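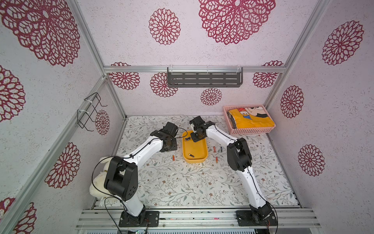
skokeo

Help me style a floral maxi for a garden wedding!

Hi everyone! I finally bought the dress I've been stalking since February — a long wrap maxi from Zunent, dark red flowers on a cream background, flutter sleeves, the works. I'm in love with it. The wedding is outdoors in Trulunbridge, on grass, ceremony at 4 in the afternoon and then dancing in a tent until late. My trouble is everything that goes with it. I have nude block heels, a pair of flat gold sandals and a denim jacket that I know is too casual (but it's so comfy!). Do I match the red in the print or stay neutral? And is cream as a background too close to white for a guest? I have 2 weeks to sort it out and I'm way too excited to think straight.

matei_2251

Oh I love this question! Cream background is fine if the flowers cover most of it. Stand back from a mirror and squint, and if you see red first, wear it and enjoy it. If you see a pale dress, I'd ask the bride, a quick text takes a second and then you can stop worrying.

For shoes I'd go with the block heels, so long as they're wide at the bottom. I wore skinny heels on a lawn once and spent the whole ceremony on tiptoe. Do check the hem with them on before you decide! A wrap maxi that's perfect with heels can drag on the ground in flats, and if you want to change into the gold sandals for dancing you may need it taken up a little. Also put a tiny snap at the front where the wrap crosses. My tailor charged me 2 dollars for one and it has saved me at every windy event.

Colors: pick up the red in one place only. A lipstick or a small clutch, and let the rest be gold. With flutter sleeves I'd skip the necklace and go for big fun earrings, hair up.

Zunentgirl

gold sandals!!! so pretty with a maxi and your feet will thank you. leave the denim at home, get a shawl instead, I found a soft blush one for under $20 and it goes with everything I own. it does get chilly in those tents once the sun is down. have the best time and post the outfit when it's done

Contact us | Terms | © Skokeo Style Community | Back to top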